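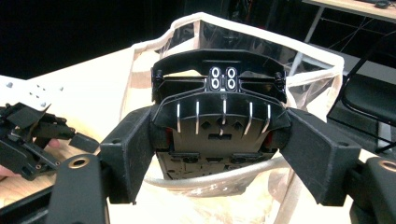 Last modified: 07/05/2022

Ticket 671 - front piece for the Doson kit, wrong part or wrong instructions?
Opened by: Nataša Tomić
Status: waiting on supplier

Hi all, me again! I'm stuck on the front end of the Doson and I'd love a second pair of eyes before I start drilling things. The bagged black part is the one I mean, with the four white-rimmed ovals up top and the five white stripes lower down. At least I'm taking it for the front. If somebody knows it's the underside of something, please shout now.

My sheet (the one from Essien, dated February) says the piece goes on with two clips. Mine has a screw in each upper corner and I can't find a clip anywhere on it. So either the sheet is old or I was sent the part for the other version.

What I tried so far:
Checked the packing slip. It says part 548, and so does the sheet, so no help there.
Held it up to the body, still in the bag (I don't want to lose the right to return it). The arch along the top follows the body nicely, but the little tab low down in the middle lands a hair too far left for me. Could be the plastic bunching up, I guess.
Looked through the Hustotis parts list, all 200 lines of it. Only one front piece listed, no drawing.
Called the Gromolthorpe shop. They were lovely and had no idea.

Update, same day: Essien wrote back! They say the clips were dropped after the first 900 kits and the screws are right, but they want to check the tab position against one from their own shelf. New sheet is coming by email.

So for now I'm leaving it in its bag and getting on with the rear axle. If you have a later kit, could you measure from the tab to the left screw and post it under this ticket? Millimeters please - my inch ruler is terrible.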